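Citia Community Help
Home > Shared Spaces and Lending > Tool Libraries

Recording small hand tools that are returned without their catalogue tag

Posted by Imogen Sedgwick
August 22, 2023

I am the secretary of a neighbourhood tool library operating from the Haworth community centre. Our catalogue currently holds 887 items, of which 357 are small hand tools such as pliers, chisels, files and screwdrivers. Each item is issued with a numbered cardboard tag tied to the handle.

Tags are frequently lost while an item is on loan. When this occurs, our desk staff have no certain means of matching the returned item to its catalogue entry, particularly where we own several of the same kind. Our present practice is to close the loan against the borrower's record and to place the item on a holding shelf until someone is able to identify it. The shelf is now full, and members are being advised that certain items are unavailable when they are in the building.

I would be grateful for guidance on the following matters. Is there an accepted method of permanently marking small tools that does not damage them? Should a loan be closed before the item has been positively identified? May a library reasonably charge a member for a lost tag?

14 members found this useful

Zoriana Horobets
Member since January

The loan should not be closed until the item has been identified. Our rules provide for an intermediate status, "received, not verified", which stops any overdue charge from accruing while leaving the item attached to the borrower's record. The desk officer then has seven days to complete the verification. If your software does not offer such a status, a handwritten receipt with a carbon copy is an adequate substitute, provided that both copies carry the loan number and the signature of the person who accepted the item.

With respect to marking, we discontinued tied tags some time ago. Steel tools are now engraved with the catalogue number on a flat part of the body, away from any cutting edge or moving joint. Tools with wooden handles are stamped at the butt end. Plastic and dipped handles do not hold an engraving well, and for those we use a band of coloured tape together with a number on the metal near the pivot.

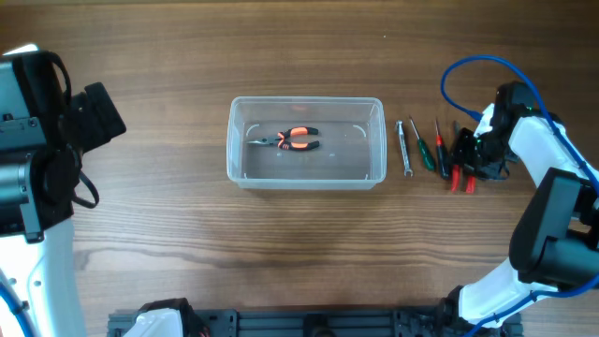 Smaller items should also be kept apart from one another between the counter and the shelf. A single tray for each return is sufficient, with the loan slip placed in the tray and left there until the catalogue entry has been updated. Most of our misidentified items could be traced to two returns being put down together during a busy period.

As to charges, our members' agreement permits a replacement fee for lost or damaged tools but is silent on tags. We were advised that a fee not set out in the agreement should not be levied. You may wish to amend yours at the next general meeting.

9 members found this useful

Clive Blackburn

Paint pen. Costs very little and can be redone when it wears off. I would not charge anyone for a piece of cardboard.

2 members found this useful

Freya Dobson

I concur with the first reply on the question of status, and offer one addition concerning your existing backlog. When our organisation renumbered its collection of 600 items, we did not attempt to recover the old numbers. Every unidentified tool was entered as a new acquisition, and the unmatched entries were then withdrawn in a single batch with a note of the date and the authorising officer. The auditor accepted this without further inquiry.

I would caution against adhesive labels. We trialled them on our pliers and adjustable wrenches, and the adhesive failed wherever members had oiled the tool before returning it. Engraving pens should be used with eye protection, and the engraved area wiped with light machine oil afterwards to discourage rust.

Please also review your insurance schedule once the renumbering is complete. Ours listed tools individually by catalogue number, and the insurer required a revised list before the policy could be renewed.

6 members found this useful

Reply from Imogen Sedgwick

Thank you to all respondents. The proposed status and the batch withdrawal will be placed before our members at the next meeting. Could Ms. Horobets please confirm whether the seven days includes days on which the library is closed?

Reply from Zoriana Horobets

It does not. We count opening days only.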